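Sindevden Refurbished Tower, Black
Item 2345
Price: $381

Refurbished is a word that gets stretched, so we'll tell you what it means on this page. You get a used black desktop tower with the power supply, motherboard, processor and memory in it. You don't get a monitor, a keyboard or Windows. Sindevden calls this model "business ready". We'd call it an office computer that has some years left if you don't ask too much of it.

The maker also says the case is "tool-free throughout". We have our doubts. The drives come out by the blue latches, fair enough, but the power supply is held by screws like any other. Keep a screwdriver handy.
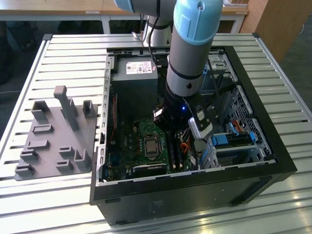
Tower on its side with the cover off and the processor bare in its socket. Blue latches on the drive cage.

Cooler and thermal paste are sold separately. The Fuvard low cooler fits. The MacLeish one is listed as fitting, but we had to bend a bracket to get it in, so we don't stock it for this case.

Warranty: 11 months, parts only
Shipping: 5 business days from our Flurkwood warehouse
Returns: unopened boxes only, buyer pays the freight
Colour: black

Price checked 29 Jun 2026. The next lot is due in July, and we won't promise the same price.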